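Reststead Home Cooking Board > Equipment > Bamboo steamer vs. metal insert, please settle this

crumbtray
Posted Saturday, 8:14 am
My bamboo steamer has died. It went gray at the bottom, then fuzzy, and it smelled like a canoe. I had it 7 months. My sister-in-law says this is what I get for owning a basket made of lawn furniture and that I should buy a metal insert like an adult. I mostly do buns and dumplings, sometimes fish when I'm feeling virtuous. Stove is an old Magnusson electric with two settings, off and volcano. Worth replacing the bamboo or not?

lowboil
Metal. It goes in the dishwasher and comes out of the dishwasher. I have never had to sit with my metal insert while it dried.

pantry_moth
Bamboo, and I'll fight. Metal lids drip. You open the pot and every bun has a wet crater on top where the condensation landed. A woven lid lets the steam out.

lowboil
You wrap the lid in a dish towel. Takes four seconds.

pantry_moth
So now you're drying a dish towel.

lowboil
I own a dish towel for this exact contingency, yes.

oldwok_201
How were you storing it, crumbtray? Fuzz means it went into the cupboard damp. You need to stand it on its side with air on both faces, overnight at least, and longer in February if your kitchen is anything like mine. Never in a plastic bag. Never on top of the fridge next to the bread, ask me how I know.

crumbtray
I was storing it in a plastic bag on top of the fridge.

oldwok_201
Well.

saltfork
Before you throw it out: was the fuzz only on the outside? I've saved one by scrubbing with a stiff brush and hot water, then steaming it empty for a good long while and leaving it in the sun. If the fuzz is down between the slats, let it go. Do NOT do what the guy at the Dernine Street hardware store told me, which was sand it and oil it. My buns tasted like a deck.

lowboil
I'd like it noted that there is no fuzz recovery procedure for stainless steel.

kettle_of_fish
Lurker, first post in ages. I think you're both arguing about the wrong thing. The pot matters more than the basket. If the basket sits inside a pot that's too wide, it ends up with its feet in the water and the bottom rots no matter how nicely you store it. You want a pot just narrower than the basket, or one of those flat steaming rings. I use an Itex ring that cost less than lunch. It warps a bit and makes a noise like a door in a submarine, but the basket stays dry underneath.

pantry_moth
Agree on the ring. Disagree that storage doesn't matter.

kettle_of_fish
Didn't say it doesn't matter. Said it matters less. I've been on this board long enough to know what happens next, so I'm going to go look at the gardening section.

crumbtray
OK, leaning bamboo again. What do people line it with? I used parchment and the buns came out soggy underneath and a bit tragic. Adding a few pictures, lining question is for the bun people.

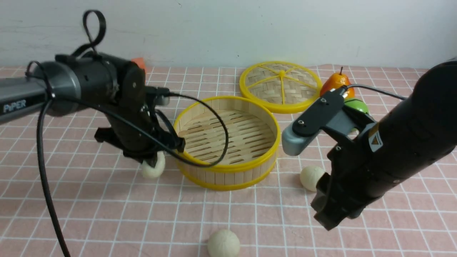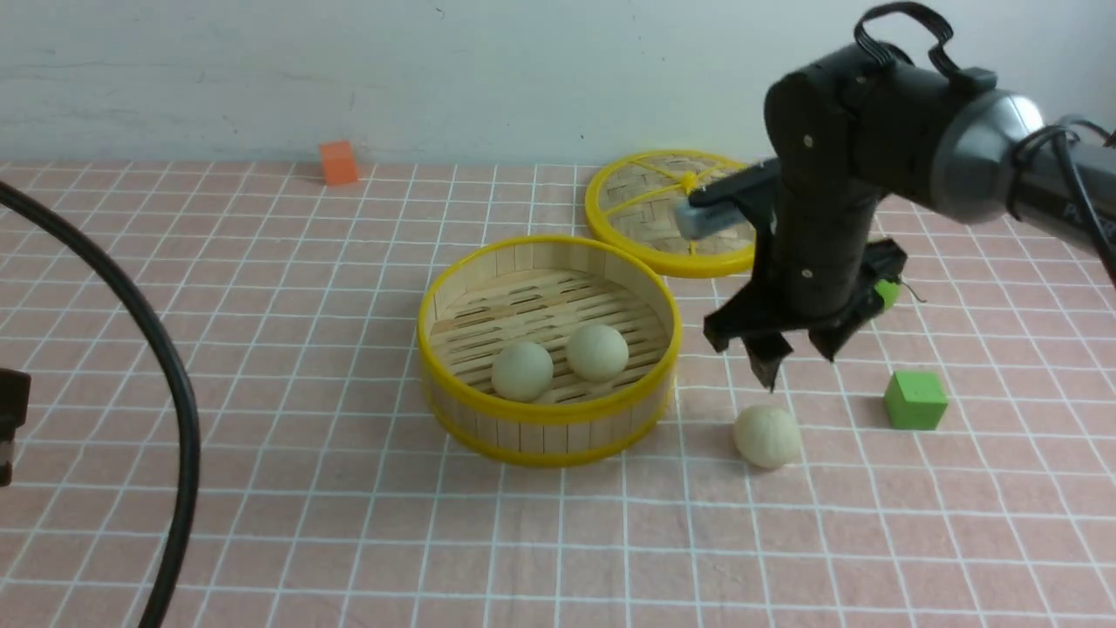
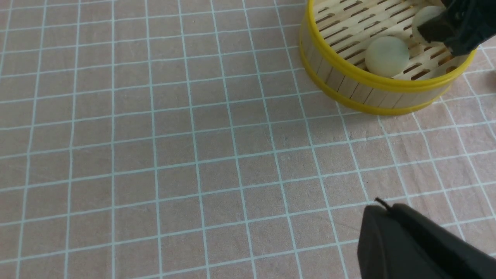
Soggy bottoms are my real complaint, more than the mold, if I'm truthful with myself. I cut one big circle of parchment to cover the whole floor, and I'm starting to think that was the mistake. On a slatted floor like the one in the middle picture, with gaps running between the slats, a full sheet would shut off every gap at once, and then where is the steam supposed to go? So do I do little squares under each bun? Cabbage leaves? My sister-in-law's position is that I should stop eating buns.

oldwok_201
Little squares, one per bun, barely bigger than the bun. Leave room for them to puff. Or buy the parchment with holes in it if you enjoy paying for holes.

saltfork
Cabbage. You get a snack at the end.

lowboil
A light wipe of oil on a metal insert, no lining at all. I'm only mentioning it.

pantry_moth
Steamed metal-insert buns stick like wallpaper, oil or no oil. I had one for 2 years and I ate mostly bun tops.

lowboil
You were taking them out too fast. Turn off the heat, crack the lid, wait 2 minutes, then lift. That also stops them from collapsing, whichever basket you use, so consider it a gift to the opposition.

pantry_moth
That part is correct and I resent it.

crumbtray
Ordered a bamboo one and a ring. It'll live on its side on the windowsill, no bag. Will try the squares first and the cabbage after, depending on how I feel about cabbage by then. Does anybody know if the old one can go in the compost, or will the fuzz get into everything?

saltfork
Fuzz is what compost is for. Pull the wire out first if yours has any.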